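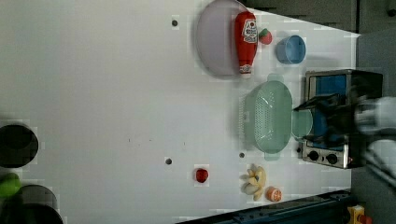
Truken makes play kitchen sets for nurseries and rents them out by the term. Driss Mansour has run its returns bench in Wonadcombe since January. The stock stands at 3,000 pieces, and every one crosses a white table before it goes back on a shelf.

"White shows crumbs, hair and flakes of paint," Mansour says. "We had a gray top before. Small chips got past us."

Sorting is by material. Food goes in one group, cups and plates in another. Stoves are checked last, as they take the longest. "Knobs first. Turn each one both ways, then pull. If it moves on the shaft, the stove goes to repair."

Colanders get a separate wash. Mansour holds each one up to a lamp and looks through the holes from the back. "Play dough dries in there. A brush pushes it further in. We soak for 14 minutes and rinse from the outside."

Bottles are squeezed and smelled. Children fill them at the sink, and the caps do not always let the water out again. Any bottle with a smell is thrown away.

Ehab Lamrani, who wrote the checklist, wanted fewer colors per set. Mansour disagreed. "Pastel cups are easy to match. Mixed sets are slower to pack, but the nurseries ask for them, so we pack them."

The Soriano set, the largest, has 75 pieces and one printed sheet. The sheet lists plates before cups because plates go in the bottom of the crate. Strawberries and other small food travel in a cloth bag on top.

The next change is to the crates. "The lids bow when you stack four," Mansour says. "We are testing a deeper one from Stidodach."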